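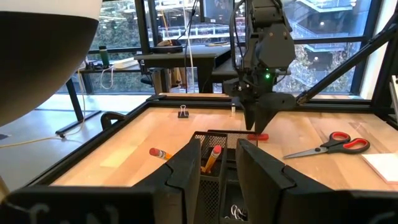 Preguntas frecuentes sobre el programa para dejar de fumar de Gidunero

¿Quién puede apuntarse?

Cualquier persona mayor de edad que fume a diario, aunque sean dos cigarrillos después de comer (¡que también cuentan!). No hace falta volante del médico ni haberlo intentado antes. En este momento hay 51 plazas por grupo.

¿Qué tengo que llevar a la primera sesión? 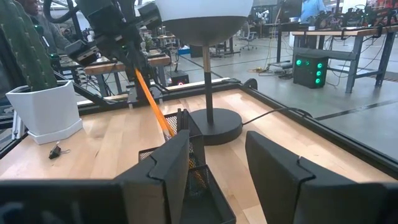
La primera sesión dura más que las demás, porque Aurelia Coman, nuestra enfermera, quiere conocer con calma a cada persona: cuándo empezó, qué le apetece más, qué le da miedo. Traiga la tarjeta sanitaria y la lista de medicinas que toma. Para el diario de consumo basta una libreta y un lápiz amarillo como el de la foto, de los de toda la vida, y conviene tenerlo siempre a mano para apuntar cada cigarrillo antes de encenderlo.

¿Los parches están incluidos?

Sí, durante las primeras semanas. Si ya usa chicles o pastillas de nicotina, díganoslo con confianza y el doctor Parviz Shirazi ajustará la dosis.

¿Y si recaigo?

Pues vuelve usted el próximo día y lo hablamos tranquilamente, sin riñas. No se pierde la plaza por un tropiezo, ni por tres.

¿Cuándo empieza el siguiente grupo?

El 18 de julio de 2020, en el local de Stamau. La inscripción está abierta desde junio.

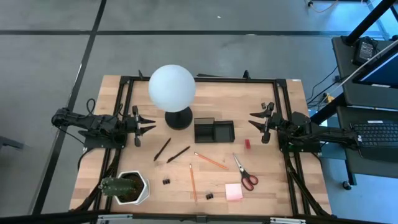

Lápices y bolígrafos sobre la mesa, junto a la lámpara.

¿Puedo venir acompañado?

Claro que sí, y nos encanta. Avise antes a Dorin Dobre, en recepción, para que prepare otra silla.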